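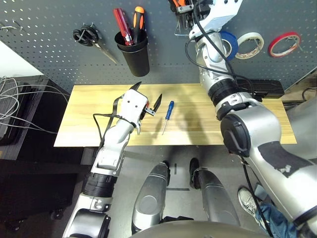

The Pegboard Wall — Tools Up Off the Table

I finally have a gallery page for the workbench corner! It's a short one for now, but I've been promising it to the Jullow shop newsletter readers since over 200 of you wrote in asking where I keep everything (you people love a pegboard, and so do I).

The board is gray with rows of little white holes, and the table in front of it is a light wood that shows every pencil mark I make. I went back and forth on the color for ages. White looked too much like a dentist's office, and the green one at Statham was gorgeous but cost more than the table.

Scissors get their own hook on the left, with the screwdrivers right beside them in a black cup, handles up so I can grab by color. Red, orange and black... the small blue one is lying on the tabletop, where it seems to live these days.

Tape goes over on the right, one roll to a peg. Blue, white masking tape, and a skinny red roll that I bought for labeling and now use on absolutely everything — gift wrap included.

Next up is the drawer unit from Macedo, which has 21 tiny drawers and no labels yet. I'll add pictures once the screws are sorted. If you've got a good system for washers, please write and tell me!

Last updated March 4, 2025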